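From: Fiona McIver
To: Flilwood Tidy Homes list
Date: Saturday, July 13, 2024
Subject: Re: [flilwood-tidy] What lives on your coffee table?

Phyllis Holroyd wrote:

> I've cleared mine every night since June and by teatime it's all
> back again. Do you lot put everything in a basket, or is there
> a better way? Elspeth says get rid of the table altogether (!)
> but I need somewhere for my tea.
>
> Phyllis

Hello Phyllis and everyone,

Please don't get rid of the table! I nearly did that in our old flat and spent a whole winter with my mug on the carpet. What's worked for me is giving up on bare wood and letting a few things stay put, as long as they keep to one half. The magazines go in a stack at the right, the remote sits on top where I can find it in the dark, and the toy dog gets the spot beside them. I did try him on the sofa, but he ends up on the floor and then somebody treads on him.

I don't bother lining anything up either. The remote goes down whichever way it lands, and if the bottom magazine pokes out a bit, fine – it reminds me I haven't read it.

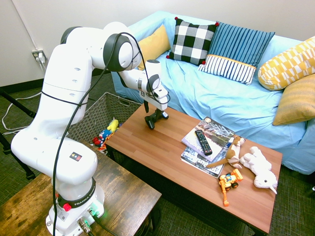 Bits you asked about

Baskets: I had a lovely big one from Nzioka and it just became a deeper mess. I found a gas bill in there from the year before. Agnes swears by hers, so ask her, but I think she's a tidier person than me to begin with.

Magazines: two at a time is my limit. When a third one comes in, the oldest goes to my sister, whether I've finished it or not.

Polish: I've gone off the spray sort on veneer. A barely damp cloth and then a dry one does me, and a dab of Pumov wax if there's a ring. Merja, was it you who had the trick with the hairdryer? I've lost that message and would love it again.

Let us know how you get on, Phyllis, and tell Elspeth to leave your furniture alone.

Fiona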